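Last updated: October

The quilt doctor of Friesen Lane

Sylvie MacLeod has been mending other people's bedcovers for 20 years, and within a minute of my arriving she has one across her knees and is showing me the back of it. "Always the back first," she says. "The front is what somebody wanted you to see. The back is where they ran out of thread!"

I had come to Omau on a Thursday to talk about how she got started, but it is very hard to keep Sylvie on the subject of Sylvie. She wants to talk about wadding. She wants to talk about why old binding goes at the corners and why so many people throw out a good quilt over one split seam. I was happy to let her, and I came home and looked at every blanket I own.

Her first repair was for a neighbour in Prarna, where she grew up. The quilt had been chewed by a puppy along one side, and Sylvie, who was working in a bakery at the time, said she would have a go. "I'd made curtains and a few skirts. I had no idea what I was doing. I used the wrong needle and the wrong thread and I bled on it twice." The neighbour loved it, told her sister, and the sister turned up with a bin bag of bedding that had been in a loft since her wedding.

For a good while it stayed a hobby. She baked from four in the morning, slept after lunch and sewed in the evenings. Then the bakery closed and she had a pile of work waiting, so she rented the room above the old Titora shoe shop and put a card in the window.

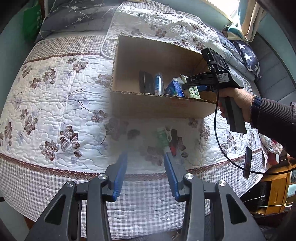 Most of what comes to her is everyday bedding, and she likes it that way. Heirlooms do arrive, usually in tissue paper with a worried owner attached, but she is just as fond of a printed cover from a department store that someone has slept under since they were a student. "People apologise for them. They say, 'It's not a proper one, it's only from a shop.' Well, you've had it on your bed every night – how much more proper does it need to be?"

Edges are her great passion. She reckons the edge does more work than any other part, what with being tugged up to chins and trailed on floors, and she will happily spend a whole day finding a cotton that sits well beside a faded border. She buys old shirts for this. There is a chest of drawers full of them, sorted by how worn they are and with no regard at all to colour, which drove me slightly mad but makes perfect sense when she explains it. New cloth is stronger than the tired cloth around it, so it pulls, and in a year or two you have a fresh tear right beside your nice new patch.

I asked her what people get wrong at home.

"Washing," she said, before I had finished. "Too hot, too much powder, and then they hang it by two corners. A wet quilt weighs a ton! Lay it over two lines, or a clothes horse, or the back of the sofa with towels under it. And give it a shake every morning. My gran did that and hers outlived her."

She is gentler on the subject of bad mending. A clumsy darn, she says, is still a darn, and she often leaves other people's in place if they are holding. On one quilt she found 8 separate repairs by what she is sure were different hands, one of them done in fishing line. She left the fishing line in.

Sylvie's own work has been getting more visible over the years. She used to pride herself on a patch you couldn't find. Now she asks customers whether they would like it to show, and more and more of them say yes. Her favourite job of last winter was a child's cover where the owner, who was six, picked bright orange thread for everything and stood at her elbow to make sure she used it.

She turned 60 in the spring and has no plans to stop, though she has given up Saturdays. Her hands ache in cold weather, so she keeps a bowl of warm water by the chair and takes proper breaks, with the radio on and something to eat well away from the fabric. Crumbs, she tells me, are the enemy. Tea is allowed on the windowsill and no nearer.
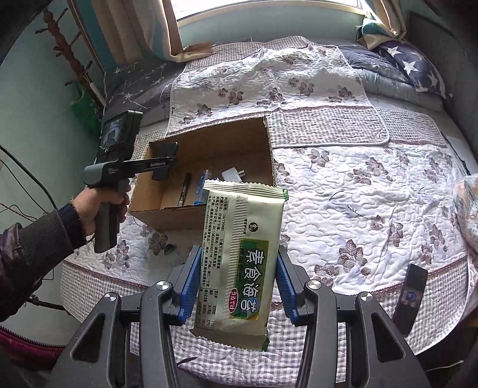

Learning to mend with Sylvie

The beginners' evenings run upstairs at Friesen Lane and take around eight people. You bring something from your own bed that needs attention, and Sylvie would much rather it was really in need of it. "I had a lady bring a perfect one because she was embarrassed by her torn one. I sent her home for the torn one. She only lived over the road!"

The first evening is spent on a single stitch, a small slanted one for closing a seam from the outside. It sounds dull and it is wonderful. By the end of my go I had closed a gap as long as my thumb, very unevenly, and I was so pleased with it that I made a stranger look.

What she hopes people take away is the habit of checking. Run your hand along the seams when you change the sheets, she says, and if a finger goes through, put a couple of stitches in that night. "It's five minutes then. Leave it till Christmas and it's me for a week – and I'm lovely, but I'm not free."

As I was putting my coat on she had already gone back to the quilt from the start of our talk, and was muttering at whoever had run out of thread.

Contact us | © Omau Neighbourhood Pages | Back to top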